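Let the Robotics Club Be Boring

Posted in Opinion, July

Every spring our robotics club used to build something that drove around and knocked over something else. Parents loved it. There was a bracket, there was a buzzer, there was a trophy with a tiny gold wrench on top that fell off in the car. Then Keerthana Amin took over as our advisor, looked at the trophy shelf, and asked which of those machines could pick up a sock.

None of them could pick up a sock. One of them could have eaten a sock, which was discussed as partial credit.

So now we have the Mudetti project, and I have spent most of a summer term listening to people tell me it isn't a real robotics activity. I'd like to argue with those people, preferably in writing, where they can't interrupt.

The complaint goes like this. Students in Mudetti don't build a robot. They put on a backpack, take hold of a pair of grippers, and do ordinary things with their hands over and over so that a robot can learn from the recordings later. A parent at our Garkedeck open evening put it to me more bluntly: "So my son is pretending to be the robot." Yes, ma'am. He's quite good at it.
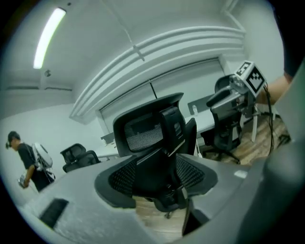
What bothers people, I think, is that it looks like so little. Competition robotics gives you noise and a winner in under 3 minutes. A Mudetti session gives you a teenager discovering that he has never once thought about how he lets go of things. He grabs fine. He has been grabbing since birth. It's the letting go that he does differently every time, and the data shows it, and there he is at four in the afternoon having a small crisis about his own wrists.

I consider that an education. I got through an entire engineering degree without anyone making me look at how sloppy my inputs were. I was taught to blame the algorithm, a habit that has served me well socially and in no other way.

Our first batch came to 151 recordings. The group that reviewed them threw out a pile for reasons that were all, in the end, human: somebody reached across somebody else, somebody got bored and sped up, somebody stopped halfway to answer a question about lunch. There was a long argument about whether to keep the lunch one. It lasted longer than any argument I ever heard over gear ratios, and it was a better argument, too, with people changing sides. 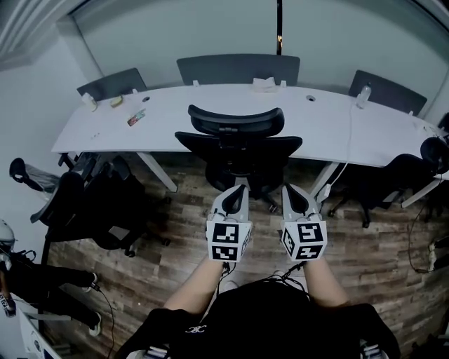 Both grippers up, marker cubes facing the wearer, snacks on the desk.

The second complaint is about fairness. Competition, I'm told, teaches kids to lose. I was on the Tevex team for two seasons as a mentor and I can report that it mostly taught kids to read the rule book for the thing the judges forgot to forbid. That is a skill, and I expect several of them to do very well in real estate. But the losing happened to maybe the two students who were driving. Everybody else was in the bleachers eating chips and losing by association.

Nobody sits in the bleachers at Mudetti, mainly on account of there being no bleachers. The work passes from hand to hand. The kid who can't solder gets the same job as the kid who can, and does it at the same speed, and fairly often does it with more patience. Our best recordings came from a student who had quit the Tevex team after 2 meetings. I would love to say we have since made her captain, but the project doesn't have a captain. That was another complaint.

I'll give the critics one thing, and they can frame it. It's dull to watch. At the open evening we had 5 visitors in the room at the start and by the end we had the one who was waiting for a ride. The folks at Annamalai, the after-school program that shares our budget line, brought a drone that evening. I have nothing further to say about the drone.

But "dull to watch" is a strange standard for a school to hold. Chemistry is dull to watch. Reading is extraordinarily dull to watch, and we've built whole rooms for it. If the club needs a spectacle once a year to keep the money coming, fine, I'll dust off the sock eater myself. The rest of the year I'd like the students left alone to repeat themselves.

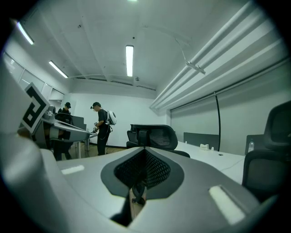

What I'm Asking the School to Do

Keep Mudetti on the fall schedule as a full club session, with its own room, and stop listing it under "Other." Let students count their hours in it the same way Tevex students count theirs. And if the display case by the front office has to hold something of ours, the reviewers' notes on the lunch recording run to several pages and would fit nicely where the little gold wrench used to be.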